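Mavier Arbeitstisch mit Schublade MT-50
Für Prüfplätze mit Roboterarm und für gemischte Arbeitsplätze

Artikel-Nr. 833-22
Hersteller: Mavier
Lieferung: in Teilen, mit Montageanleitung
Stand der Produktseite: Mai 2018

Beschreibung

Der Tisch MT-50 ist für Plätze gedacht, an denen ein Roboterarm Gegenstände aus einer Schublade nimmt oder in sie hineinlegt. Das Gestell ist aus Metall, die Platte hat einen erhöhten Rand, damit kleine Teile nicht herunterrollen. Die Schublade ist flach und hat vorne einen Bügelgriff, den man mit der Hand und auch mit den meisten Zweifingergreifern fassen kann.

Viele Kunden fragen uns, ob der Tisch „roboterzertifiziert“ ist. Ein solches Zertifikat gibt es für ein Möbelstück nicht. Beurteilt wird immer die ganze Anwendung, das heißt Roboter, Greifer, Werkstück, Tisch und die Personen, die sich dort aufhalten. Diese Beurteilung macht der Betreiber oder der Integrator. Wir können dafür die Maßzeichnung und die Angaben zu Kanten und Auszug liefern.

Technische Angaben

Tragkraft der Schublade: 22 kg, gleichmäßig verteilt
Tragkraft der Platte: 50 kg
Breite der Platte: 833 mm
Auszüge: 2 Stück, mit Endanschlag
Farbe: grau

Hinweise für den Betrieb mit Roboter

Bitte lesen Sie vor der Planung die Normen EN ISO 10218-1 und -2 und für kollaborierende Anwendungen die technische Spezifikation ISO/TS 15066. Unsere Hinweise ersetzen diese Texte nicht.

Zwischen Schublade und Tischplatte entsteht beim Schließen eine Quetschstelle. Sie muss in der Risikobeurteilung genannt werden, auch wenn nur der Roboter die Schublade bewegt. Die Geschwindigkeit beim Schließen ist getrennt von der Geschwindigkeit beim Greifen festzulegen.

Der Tisch wird am Boden verschraubt, sobald der Arm am Griff zieht. Das Set Landar F2 enthält Winkel und Dübel für Betonboden.

Im Arbeitsraum des Arms liegen nur die Gegenstände, die zur Aufgabe gehören. Kabel werden am Boden befestigt oder abgedeckt. Bei Getränkedosen und anderen dünnwandigen Behältern empfehlen wir, die Greifkraft zuerst mit leeren Mustern einzustellen.

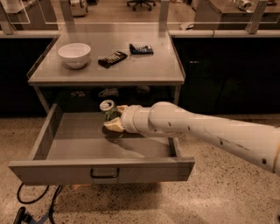
Für die Freigabe eines Platzes hat sich bei uns folgende Reihenfolge bewährt: zuerst der Ablauf mit reduzierter Geschwindigkeit, danach die Prüfung des Not-Halts mit offener und mit geschlossener Schublade, zuletzt der Lauf mit voller Programmgeschwindigkeit. Die Ergebnisse werden schriftlich festgehalten. Nach einem Wechsel des Greifers ist die Prüfung zu wiederholen.

Zubehör

Landar F2, Bodenbefestigung
Dahlgren Einlegematte, rutschhemmend, zuschneidbar
Prernik Endlagenschalter für die Schublade, mit Kabel

Der Endlagenschalter meldet nur die Position der Schublade. Er ist kein Sicherheitsbauteil und darf nicht als Schutzeinrichtung verwendet werden.

Pflege

Platte und Schublade mit feuchtem Tuch reinigen, keine Scheuermittel. Die Auszüge werden trocken geliefert und sollen nicht geölt werden. Vor der Reinigung den Roboter ausschalten und gegen Wiedereinschalten sichern.

Maßzeichnung und Montageanleitung senden wir auf Anfrage als PDF.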